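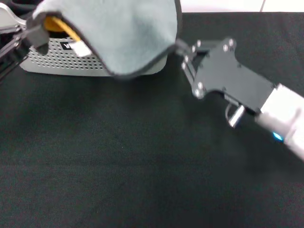 What does Zultness do?

We wash, dry, fold and cover things for other people. Most of our work is towels and cloths, and the rest is the boxes, bins and table covers that go along with them. Our customers are small hotels, salons, dental offices and a few private households in and near Erklow.

About Zultness

Zultness started as a laundry counter with two washers and one long table. The washers have been replaced more than once. The table is still in use, with a newer top. We moved to the Valtonen building on the east side of Erklow when we ran out of shelf room, and we now have 23 regular customers on weekly or twice-weekly pickup.

In an ordinary week we handle 2,321 pieces. A piece is anything that gets its own line on the ticket, so a bath sheet is a piece and so is a face cloth. Bundles are broken down when they come in and counted again before they go out. If the two counts don't match, the order stays here until they do.

What we handle

Microfiber towels are the largest group. They are washed apart from cotton, with no softener, and dried on low. Colors stay together: gray-blue with gray-blue, white with white. A towel with a stitched hem is checked along the hem first, as that is where it usually starts to go.

Cotton towels and bar cloths come next, then dark table covers and dust covers. Dark cloth shows lint, so it gets a second pass with a brush before folding. Please don't send us anything with oil on it without telling us. We can take it – we just need to know before it goes in with the rest.

Boxes and bins

A lot of towels reach us in some kind of box, and a lot of customers want them back the same way. Perforated boxes are good for this. Air gets through the sides and the towels don't pick up a closed-in smell on the shelf. We wipe boxes down on every trip and rinse the perforated ones, since dust settles in the holes.

We also put covers over open boxes for customers who store them in a busy room. A plain towel laid over the top does the job in most cases. It should reach past the rim and hang down a little in front. If the box is filled above the rim the cover will sit in a hump, and that is fine for a shelf but not for stacking.

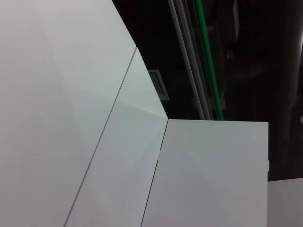 For stacking we ask that the contents stay below the rim. Boxes that will be stacked go out with the cover folded flat inside, on top of the contents, and the ticket tucked in at the front where it can be read without lifting anything.

We keep our own labels small. Customers who have a label system already can keep it, and we will work from theirs. The Levex numbering sheet that we hand out is optional. It has room for 300 entries and most customers never get to the second page.

How we work

Pickup is in the morning and return is the next working day. Larger orders take two days. Folding is done by hand on the long table, in thirds unless the ticket says something else. New customers are asked to send one folded towel the way they like it, and we keep it on a shelf with the ticket number until the second order is done.

We don't rent linens and we don't sell them. We do not take rugs, curtains with hooks still in them, or pillows.

Lost and damaged items

Last year 443 pieces were set aside as too worn to send back. They went to the customer in a separate bag so they could decide for themselves. Some were cut down for cleaning rags at the customer's request. Items we damage are replaced at cost, and we note it on the ticket.

Visiting us

The front counter is open on weekday mornings. Parking is behind the Valtonen building, through the second gate – the first one belongs to the print shop. If you are bringing a box, bring it empty the first time so that we can measure it and write down how many pieces it holds.

Page last updated November 9, 2025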